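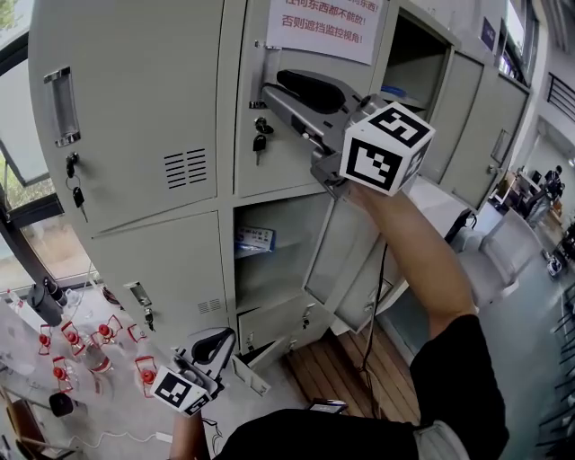

Page 17

Vitamin E for a gelding on hay only: powder or liquid?

Posted by Bianka Sárközi in Feeding & Supplements

Titus is a 12-year-old gelding, no grass turnout since last fall. Blood drawn in March came back low for serum vitamin E. Current ration is grass hay free choice plus a ration balancer (Plollico, fed at label rate). The vet suggested 2,000 IU a day and a retest but did not specify a form. The feed store in Breston stocks a synthetic powder and can order a natural liquid at nearly three times the price. Is the synthetic usable at a higher dose, or is it money wasted? No muscle or nerve signs so far. Selenium was normal.

3 replies

Sándor Szilágyi
Check the label for the form. Natural is listed as d-alpha-tocopherol, synthetic as dl-alpha-tocopherol. The "l" is the only difference in print and it is easy to miss. Synthetic acetate powder raises serum levels poorly in many horses, and doubling the dose does not reliably fix that. For a horse already tested low I would use the natural, water-dispersible liquid at the 2,000 IU your vet gave, top-dressed on the balancer. Once he is back in range, ask about moving to a natural powder fed with a little oil, which costs less to maintain. Do not pick a product with added selenium. His is normal and the safe margin is narrow. Also add up what the balancer already supplies and give the vet that number. When you retest, use the same lab, and have the sample kept cold and out of light.

jakab_hill_barn
We use the cheap powder on all of ours and they look fine. Never tested though.

hayloft70
Agree with Sándor on form. One addition: hay loses most of its vitamin E in curing and storage, so switching to a better cutting won't solve this. If you can get him onto green pasture, even part days, that will do more than any of the powders. Keep the liquid closed and out of the heat, and write the opening date on the bottle.

Thread status: open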